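# Sock day at the Peeters mill in Lanside

I finally got to go on the open day at Peeters, the hosiery mill out in Lanside!

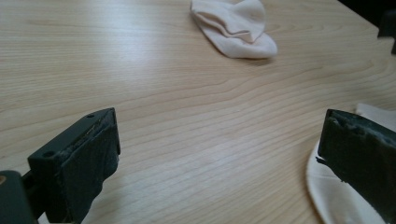

I've been driving past that place for years on the way to my sister's (it's the long brick building behind the Udura tile warehouse) and I always figured it had closed down. Nope, very much open, and for one Saturday-style free-for-all they let the public wander in through the loading door, sign a sheet, and get a pair of foam earplugs. I know socks aren't everyone's idea of a day out, but I've been knitting them badly for a decade and I had questions. A plain white one, ribbed at the cuff and rounded at the toe, crumpled on a pale wood table, was the kind of thing I'd never given two thoughts to before, and now I can't pick one up without turning it inside out to look for the toe seam.

The knitting hall is LOUD. It's rows of circular machines, each one a little tower with the yarn coming down from cones overhead, and the sock just sort of drops out of the bottom in a tube with the toe still open. They start at the cuff, same as I do, except the rib takes the machine less time than it takes me to find my glasses. Our guide said they make 3,000 pairs on a good day, and the board by the office had the previous day's total chalked up as 2,394, so I guess that one was only so-so.

Toe closing is a separate room, quieter and much warmer. I could have stayed there all afternoon. One woman let us feel the difference between a linked toe and a regular sewn one, and yes, you can absolutely feel it, and yes, I'm now ruined for the cheap ones.

After that comes boarding, where the socks get pulled over flat metal leg shapes and steamed so they come out smooth. It smells like ironing day at my grandma's house. There's an older boarding machine, a Hirer, that they only fire up for wool, and the whole group crowded around it so tightly I mostly saw the back of somebody's raincoat.

A few practical notes if you go in May, when they're planning to do it again:

- Parking is tiny. I ended up on the grass by the canal.
- The tour takes longer than the flyer says, and there's nowhere to sit until the end.
- Coffee is free, the cake isn't, get the lemon.
- The seconds bin is by the exit. It's cash only, and I spent $20, which bought me a frankly silly number of socks.

I asked about leftover yarn and they do sell the cone ends, but only by the box and I don't have the closet space. Still thinking about the gray one, though.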